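Opinion | Workplace Safety

The cable is part of the machine

Most accident reports on robot cells blame the software or the person standing too close. I have read a good many, and I think they look in the wrong place. The fault at Wurnotbridge in March is a case in point.

An arm on a test bench stopped halfway through a move, dropped its part and then started again without being told to. It travelled 11 centimetres before someone hit the stop. The log held 885 lines and blamed a lost signal. The real cause was a worn connector on a cable that had been left to lie where the arm could catch it.

Benches like this are common. The top is kept fairly clear, and a long cable comes down from overhead and ends in a loop on it.
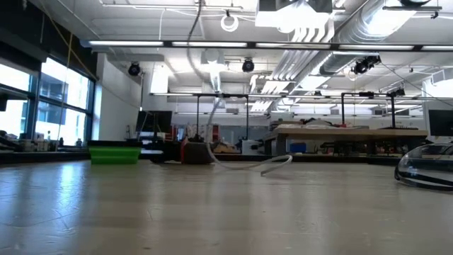
What should change

Wouter Claeys, who looked into the fault for Verschueren, wanted three things: cables clipped along their whole length, connectors changed on a fixed date, and no restart without a person pressing a button. The first two were agreed. The third was turned down as too slow.

I think that was a mistake. The shop at Drarulbridge has run with a manual restart for 2000 hours and still meets its orders. A few lost minutes are a fair price. Goggles won't help much if the arm moves while you are leaning in to pick something up.

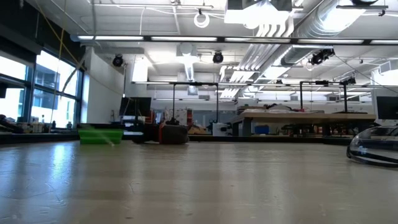 The bench top, with the workshop and its long workbench behind.

Zendale is due to fit the same arms this year. It should insist on the button before they are switched on.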